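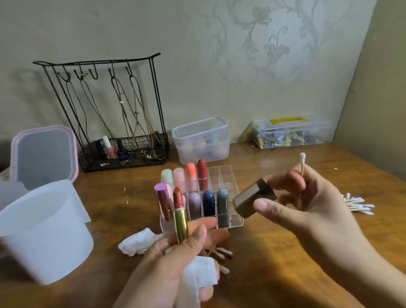 Cleaning up a lipstick tube takes a tissue, a cotton swab and two hands that are both busy.

Can a Robot Follow the Rules? Ask to See Them First

You may have heard that a robot will soon tidy your room. Maybe you saw a video where one put a cup on a shelf and everybody clapped. Before you clap too, ask a boring question. What rules does it have to follow, and who checked?

Take lipsticks. Wiping a tube and putting the cap back on sounds like baby stuff. Now try to write it down for a machine that has never done it. How hard may it squeeze? A metal tube can take a firm grip, but a tissue can't push back at all, and the soft colored part will smear or snap. What if it is holding the tissue and the tube in the same hand? You would sort that out without thinking. A robot needs it worked out ahead of time, or it needs lots and lots of practice.

What is a standard?

A standard is a set of rules that many people agree to use. There are standards for bike helmets and for plugs. There are standards for robots too, and most of them are about not hurting people. They cover things like how fast an arm may move when a person is close, and where the stop button goes.

That is good. But look at what a safety standard leaves out. It might say the robot must not bump you. It probably won't say the robot has to put the cap back on the right lipstick. A robot can be safe and still be bad at its job.

The sticker problem

Let's make up our minds about a robot called Lullus. The box says "Tested 400 times!" That sounds like a lot. Here is what I would want to know:

Were those 400 tries all with the same tube, in the same spot?
How many tries went wrong?
Did the company do the testing, or did someone else?
What did they count as a success?

The last one is sneaky. Suppose Lullus gets the cap on but squashes the lipstick inside. If the rule only says "cap on," that goes down as a win. The makers of another robot, Droltska, say it managed 452 tries with only 3 drops. Fine – but a drop is just one kind of mistake. Where is the list of smears?

Rules for the people, too

Some good practice has nothing to do with the robot. Many robots learn from recordings of people doing chores with their hands. The people being recorded should know about it and say yes. They should be able to say stop. Private things, like letters or family photos, should be put away before recording starts. A company can print "we care about privacy" on its website in a minute. Ask what it does with the recordings afterward, and how long it keeps them.

Try it at home

Pick a small job, like putting a cap on a marker. Write rules for it in 7 steps. Give them to a friend who has to do exactly what the paper says and nothing more. Watch where it goes wrong, fix that step, and go again with a different marker.

Then decide whether your rules are ready for a sticker that says "Tested." Mine weren't. I had forgotten to say which end of the marker the cap goes on.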